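How Can a Word Be a Picture?

Hi again, readers! Last time we talked about where the letter A came from (an ox's head, upside down, remember?). This time I want to tell you about a kind of writing that doesn't use letters at all. I've been learning to write in Chinese since May, and I can write 37 characters without peeking. Well, about 37. A couple of them come out wobbly.

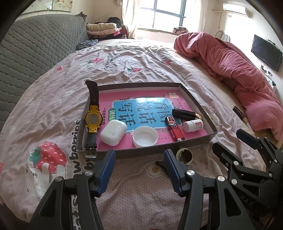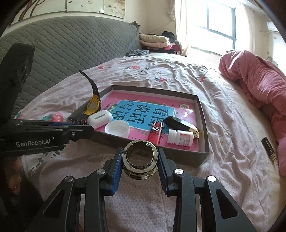

A reader from Idetville asked whether kids in China have an alphabet song like ours, and how anybody looks up a word if there's no A, B, C. Great questions! Chinese characters aren't made of letters, so you can't spell them out the way you spell "dog." But lots of kids in China do learn a system called pinyin, which writes the sounds of Chinese with the same letters you and I use. They can look up a word by its pinyin, or by one of the little parts inside the character. And yes, there are pinyin songs!

The big characters on the pink and blue in both pictures are 看图说话写话. You say them kàn tú shuō huà xiě huà, and they mean something like "look at pictures, talk about them, write about them." I love that, so let's take some of them apart.

Start with the first one, 看, which means "look." It takes 9 strokes to write. The bottom part, 目, is an old drawing of an eye, turned on its side. The top part comes from a hand. So it's a hand held over an eye! Go ahead, put your hand up to your forehead like you're looking for a ship. You just acted out a word.

Now find 话. It's in there twice, and it means "words" or "talk." The skinny piece on the left tells you it has to do with speaking, and you'll find the same piece in 说, which means "say." The right side of 话 looks just like 舌, the character for "tongue." Pretty good for a word about talking!

Some characters are even easier. A tree is 木. Put two trees side by side and you get 林, woods. Pile up three trees and you get 森, which is used in the word for forest. My favorite is 休, a person next to a tree. It means "rest," and I think of it every time I flop down under the maple in our yard.

Most characters don't work like little drawings, though. Many of them have one part that hints at the meaning and another part that hints at the sound. Take 妈, which means "mom." The left side means "woman." The right side means "horse," but it's only there for its sound, mǎ. Moms are not horses! (Mine laughed when I told her.)

Want to try one? Draw a mouth, 口. It looks like a plain box, but it takes 3 strokes: first down the left side, then across the top and down the right side without lifting your pencil, then along the bottom to close it up. Now make up a character of your own for something you like, maybe soup or skateboards, and see if a friend can guess it.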